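From: Sun-ja Koo
To: Cerdale Road and Path list
Subject: Re: Concrete slabs versus asphalt on the long straight

On the Cerdale Road and Path list, Bae wrote:

> I have read the notes from the January meeting and I still don't see
> why we are talking about patching again. We patched, and we patched
> the patches. My father-in-law lives at the far end and he says the
> ride to the mailbox is worse than it was before the last lot of work.
>
> Could someone who understands concrete explain in everyday words why
> the slabs break up, and why the whole thing can't just be covered in
> asphalt? Everyone I ask gives me a different answer. Also, is it true
> that the weight limit came off? I saw a loaded gravel truck go by at
> 7 in the morning and he wasn't going slowly.
>
> Bae

Bae,

I worked in the county road office before I moved out here, mostly on drainage, so take this as one person's view. I never designed a pavement, but I spent a lot of time standing next to people who did, usually in the rain.

Your last question first. The weight limit has not come off. The sign at the Bindeo end was knocked down by a mower and has not gone back up. I called about it and was told it is on the list. Until then drivers coming in from that side have nothing to tell them, so please don't yell at them. If you get a plate number, send it to me and I will pass it along with the rest.

Now the concrete. A slab road is stiff. When a truck goes over it, the load gets spread out over a wide area of ground, and that is why an old concrete road can sit on fairly poor soil and still last for decades. The catch is that it needs the ground under it to stay put. If water gets in through a joint or a crack, it softens the soil. The next heavy wheel presses the slab down, and the water squirts back out and brings some of the fine soil with it. You may have seen muddy stains beside a joint after a storm. The road people call it pumping. Do that enough times and you have a hollow under the edge of the slab, and then the edge is hanging in the air and breaks off.

A patch laid over the top of that does nothing about the hollow. It makes the surface level for a season or so and then it goes down along with everything else. That is the short answer to why we keep patching the patches. The crew filled what they could see, which was all they had been asked to do.

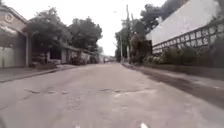
The straight, with the cracked and patched band running across the road a short distance ahead.

Concrete also moves with the temperature. It gets longer in summer and shorter in winter, and the joints are there to take up the difference. If a joint fills up with grit, the slabs have no room left when it gets hot, and they push against each other until something chips or lifts. Keeping joints clean and sealed is dull work and it is the first thing to be dropped when money is short. I looked through the old minutes and I can't find any mention of joint sealing at all. It may have been done and not written down.

As for covering the lot in asphalt, it can be done and plenty of places do it. The trouble is that the slabs go on moving underneath. Every joint and every working crack shows up through the new surface sooner or later, usually in the same place and the same shape. If a slab is rocking, it will break the asphalt above it quite fast. You can slow this down with a thicker layer, or with a fabric in between, or by breaking up the old slabs on purpose and rolling them down so they act more like gravel. All of that costs more than the plain overlay people have in mind when they say "just pave it."

There is also the matter of height. An overlay raises the road, so each driveway has to be brought up to meet it, and the water that now runs off to the ditch may decide to run into somebody's garage. I had more phone calls about that than about anything else in my old job.

What I would like to see is this order of work:

Clear the ditches on both sides and find out where the culvert by the Florico greenhouses drains to. I have walked it and the outlet is buried. If the water has nowhere to go, the rest is wasted.

Have the slabs sounded. A person goes along with a chain or a steel rod and listens. Solid slabs ring and hollow ones sound dull. It takes a morning, and at the end of it you have paint marks on the ground and a real list.

Where a slab is hollow but still in one piece, pump grout or foam under it. Where it is in pieces, cut it out to full depth and pour a new one, with steel dowels tying it to its neighbors. Then seal every joint on the straight, the good ones included.

We have one quote so far, and it covers a stretch of 370 feet, starting from the Bindeo end. The contractor priced it in 2 ways, with full-depth replacement and with a thin overlay. I don't want to put the prices on the list while we are still waiting on another firm, but I can tell you the gap between them was smaller than I expected. Anyone who pays into the road fund can ask me for a copy.

On the mailbox ride, I believe your father-in-law. When a patch is left a little high, a car hardly notices it and a bicycle or a mobility scooter notices it a great deal. Please ask him to tell me which patches are the worst ones. The high spots can be ground down in an afternoon and it doesn't have to wait for the big job. If he can put a chalk mark next to them, even better.

One more point, since it came up at the meeting and is not in the notes. Somebody asked whether the road could go back to gravel. It could. Gravel is cheap to put down and easy to fix, and it would slow the traffic. It also needs grading again and again, it is dusty in a dry summer, and the people with wheelchairs and strollers would lose the only even walk they have. I would vote against it, but I don't think it is a foolish idea – if the fund were half the size it might be the sensible one.

I would sooner do a short length properly this year and the next length the year after than spread the money thin over all of it. I know that means the far end waits. I live nearer the middle, so I would be waiting as well.

If you want to see sounding done, come along when I try it with a length of chain from my shed. I was thinking of 2 in the afternoon one day when the school buses aren't running yet. Bring ear plugs if you have them. Bae, you are welcome to bring your father-in-law, and he can hold the other end of the tape.

Does anybody still have the drawings from when the road was first poured? I'm told they were kept in a cardboard tube at the old pump house. Slab thickness and joint spacing would help both contractors, and it would save us paying for a core sample.

Sun-ja

Cerdale Road and Path list | Contact the list owner | Copyright remains with the authors of each message | Back to top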